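Apr 17, 2026

I went to the Skolik open day expecting to be talked at about safety, and I was. Two buses and a long walk from the station, then a lanyard, then a man with a slide clicker. The subject this year was "good practice in hand-guided recording", in other words how you should go about it when people do small jobs with grippers in their hands so that a robot can be taught from the recordings afterwards.

There is a house code for this. It has 62 clauses. Kenneth Laing, who wrote most of them, took us through the first few at a decent pace and the rest at a gallop. A person should stop for a break before their wrists ask for one. Cables stay out of the walking route. Markers get wiped and checked at the start of every shift. Anyone whose face might end up in a recording is told so beforehand and can say no. All fine, and I'd sign up to any of it. What I wanted to know was who looks to see whether it's done.

The answer was the log sheet. The person doing the recording ticks the boxes, and at the end of the shift the same person signs underneath. I asked if anybody else ever signs. Laing said a second signature was "under discussion with Nisbet", the outfit that sells them the training course. I have heard a lot of things described as under discussion.

We were given a binder to look through. Last month's sheets came to 174, and I'd got through a fair number before the coffee arrived. Every one I turned over was ticked top to bottom. I've filled in enough forms in my working life to be suspicious of a form with no blanks. One sheet had the break box ticked for a session shorter than the gap between breaks. Laing said he would look into that one.

The talk from Brosanis was better than I'd feared. They had tried the code at their Hetville site and dropped the clause on cup and tool placement, saying it made people slow and fussy and the recordings came out stiff. I'd have liked to see numbers. We got a bar chart with no scale on it.

After lunch we were let onto the floor to watch a tabletop session, one of the easy ones with cups, and that was the best part of the day by some way. I kept the clause list open on my knee and mostly forgot to read it.
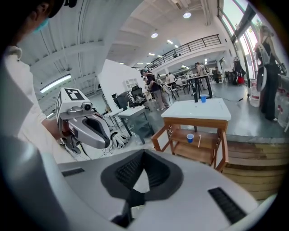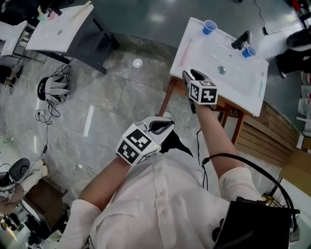 Archie Cruickshank thinks I'm being too hard on the log sheets: he has run sites with no paperwork at all, and in his view a ticked box at least gives you somebody to ring up when a wrist goes. He'd still want the second signature, and he'd want it from someone who doesn't answer to the same manager.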